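Skumeo Team Profiles: a long look from a marketing office that didn't need another subscription

I run communications for Kohlhase, a mid-sized engineering consultancy with 140 people on the payroll and a website that gets redone whenever somebody senior visits a competitor's. Part of my job is the staff profile. You know the format. New hire or ten-year veteran, a friendly headshot, a paragraph about the dog, a paragraph about what they do all day, a closing line about how glad we are to have them. I have written a great many of these and I don't mind doing it.

So when our head of operations, Timo Ostermann, forwarded me a sales deck for Skumeo Team Profiles with the words "could this save you some time?", I was already in a bad mood about it. I've tried to be fair anyway. We paid for 4 months and I used it for every profile we put out in that stretch, plus a pile of old ones I imported to see what would happen.

What it claims to do

Skumeo sends your employee a questionnaire, collects the answers, turns them into a draft profile, routes the draft for approval, and publishes it to your website and your internal newsletter. There is also a "culture dashboard," which I will get to. The pitch is that the person in my chair no longer has to chase anybody.

I'd say it does the questionnaire well, the approval step very well, the draft badly, and the publishing on a good day.

Setup

We planned the switch in the small meeting room, and I'll admit the planning took longer than the setup did. Import your staff list as a spreadsheet, pick a template, connect the website. The import choked on job titles containing a slash, and we have a lot of those, so I went through and took the slashes out by hand. Support answered my email the same afternoon and told me it was a known issue. Fine. It was still a known issue when our trial ended.

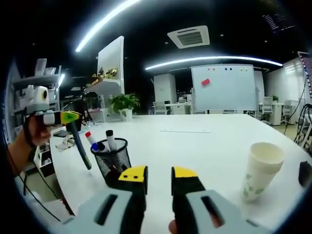
Markers and a paper cup on the meeting room table.

The templates come in three moods: Warm, Professional and Playful. The difference between Warm and Professional is one exclamation point. Playful asks people what kind of sandwich they would be. I switched Playful off on the first morning and have not looked at it again.

The questionnaire

This is the part I would pay for on its own. There are 20 questions in the standard set, and you can cut and reorder them, which you should. Left alone, it is far too long. The better questions are buried in the second half, where tired people give tired answers. "What did you think this job would be before you started?" got me more usable material than anything I have asked in years. "What do people always come to you for?" is nearly as good.

I cut ours down to nine. Response rate went up and the answers got longer, so take that for what it's worth. The reminders go out automatically and they are polite — politer than mine, I'm told.

You can also let people record their answers as audio. Most of our engineers hate writing and don't mind talking, so this should have been the winning feature. The transcripts were decent with one speaker in a quiet office and poor anywhere else. One of our site supervisors recorded hers from a parked truck and the transcript had her "leading a team of eleven serving ears." She meant surveyors. I caught it. I'd like to think anyone would, but the software marked that passage as high confidence.

The drafts

The drafts are where I lose patience. Skumeo takes the answers and assembles them into a profile, and every profile comes out sounding like the same cheerful person wrote it about the same cheerful person. Everyone is passionate. Everyone wears many hats. I imported the answers of a geotechnical lead who is one of the driest, funniest people in the building, and the draft said he "brings a great sense of humor to the team" without including a single thing he'd said.

You can feed it samples of your own writing so it learns the house style. I fed it a dozen of our old profiles. It learned that we like to mention where people grew up, and from then on it mentioned where people grew up in the first sentence, the third paragraph and the last line.

It also rounds people off. If someone says they left a job because it was making them miserable, the draft says they were "ready for a new challenge." Maybe your legal department would prefer that. Mine has never asked. I think a profile with one real sentence in it beats a profile with none, and I'd rather decide for myself which sentence gets softened.

By the second month I had stopped reading the drafts and was working straight from the raw answers. That's still quicker than doing phone interviews. But then what I'm using is a form with reminders, and I already have a form.

Approvals

Credit where it's due. The approval step is the best I've used. The employee gets the profile, can comment on any line, and signs off. Their manager gets it next, and the manager can comment but can't rewrite. I cheered a little when I saw that. We have one director who can't let a colleague's profile go by without adding the name of his own department to it, and now he has to leave a comment and wait for me to ignore it.

Every version is kept, and you can see who changed what. When a project engineer told me she had never agreed to have her marathon time published, I could pull up the version where she'd added it herself. We took it out anyway.

Publishing

The website connection worked for us most of the time. When it failed it failed silently, with a green check mark on the Skumeo side and nothing at all on ours. I now open the live page after every single one. The newsletter export puts the headshot in at whatever shape it was uploaded, so if your people send you phone pictures, crop them first.

There is no good way to unpublish somebody who has left. You archive the person, then the profile, then go and delete the page yourself. Miss the last step and you have a warm welcome on your site for a man who went to a competitor in August. Ask me how I know.
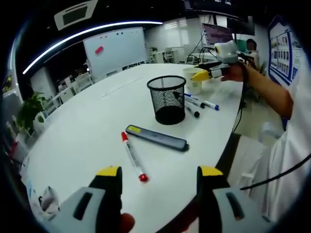 Red-capped marker on the table, pen holder further back.

The dashboard

The culture dashboard gives your company a score. Ours was 71 at the beginning and 74 at the end, and I have no idea what either number means. Support told me it reflects "sentiment and participation." When I asked whether it went up if people wrote longer answers, the reply was that several factors were involved. Timo likes the dashboard. It has a line that goes up. I would ask anyone considering this product to make up their mind before they see that page, and to keep it away from whoever approves the budget.

Price and the competition

We paid $294 a month for our size. There's a cheaper tier without approvals, which removes the one part I'd recommend, and a pricier one that adds a video builder I wasn't willing to try.

I also spent two weeks with Brosetti before this, which is a simpler tool with no drafting and a much uglier screen. Its questionnaire is plain and its reminders are blunt. It doesn't do manager approvals in any form you would want. But it costs a good deal less, it never told me a page was live when it wasn't, and it let me export everything in one file. Skumeo's export gives you a folder per employee with the answers in one format and the finished profile in another, and the comments aren't in there at all. If you think you might leave one day, look hard at that.

Who should buy it

If you have several offices, a lot of managers with opinions and nobody whose job is writing, Skumeo will get profiles out the door, and they will be fine. They'll read like everyone else's. For a company where the alternative is an empty team page, I can see the argument.

If you already have a person who can write, give that person the nine best questions and an hour a week. Most of what I liked here I've since copied into our own form. The approval rule I copied too, and it took one email to the managers and one mildly tense lunch.

We didn't renew. Timo has asked whether we might look at it again next year if they fix the slash problem, and I said sure.

Rating: two and a half out of five. Questionnaire and approvals would get a four by themselves. The drafts get a one, and I thought about that for a while.

One small update. After I canceled, Skumeo sent me a questionnaire about why I was leaving. It was well put together, with good questions, and I filled in the whole thing. The automated reply thanked me for being so passionate.

Contact | Copyright Sultunlow Reviews, all rights reserved | Back to top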